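3.2 Collection with hand-held grippers

Robot teleoperation gave us clean data but too little of it. In the first weeks of the Kumow project two operators working with a leader arm produced 244 usable episodes, most of them slow and with long pauses before contact. We therefore moved the bulk of the collection to hand-held grippers. The person doing the task holds one gripper in each hand and performs the task directly, while a head camera and the grippers record. The finger shape matches the fingers mounted on our robot, so a grasp that works in the hand should be reachable for the arm as well.

Each gripper carries a marker cube. The pose of the cube in the head view is used to place the gripper relative to the camera, and the distance between the fingers is logged by the gripper itself. When a cube leaves the view or is blocked for a short time, the track is filled in from the motion sensor in the handle. Gaps longer than one second are not filled, and the episode is split at that point.

3.3 Tasks and instructions

The task list was drawn up by Drita Lazarević and Vichien Kongkaew. It covers clearing and setting tables, moving food on plates, sorting bottles, and opening and closing cabinets. Collectors were given the goal of each task in one sentence and were not told which hand to use or in what order to move things. We tried stricter instructions early on and dropped them, as the resulting motions were stiff and looked alike from one person to the next.

Plates turned out to be the hardest common object. A thin rim held on one side tips under the weight of the food, so most collectors soon settled on a two-handed hold with one gripper on either side (Figure 4). We kept the failed one-handed attempts in the raw set and marked them, but they are not used for training in this paper.

Several collectors work in the same large room at the Bozsik site, each with their own task. The room is furnished with pieces from different parts of a home, and low tables, chairs and rugs are moved between sessions. People walking through the background are left in the recordings. An early version of the policy, trained only on footage from a closed booth, lost track of the target object when somebody passed behind it – a problem that became much less common after the shared-room data was added.

3.4 Review

Every episode is checked once by a second person, using the Cellport viewer. The reviewer confirms that the start and end points are right, that the written goal matches what was done, and that both gripper tracks are present. Natália Čierny reviewed a random sample of 100 episodes a second time and disagreed with the first reviewer mainly on end points, where some reviewers stopped at release and others waited until the hands had moved away. We now define the end as the first moment at which both grippers are open and clear of the object.

Figure 4. Two-handed plate hold with the hand-held grippers, seen from the head camera. The fingers close in on the plate from the left and right above a glass-topped table.

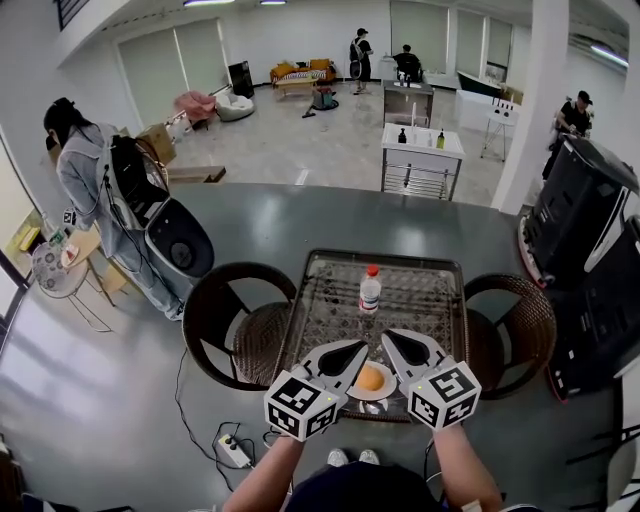

3.5 Size and split of the data set

After review the set holds 2,043 episodes, of which 788 involve a plate. The training and test parts are divided by collector, so that no person appears as the operator in both. Dividing by episode gave higher scores, but those scores did not carry over to new operators. Furniture layouts are not kept apart in this way, and the results in Section 5 should be read with that in mind.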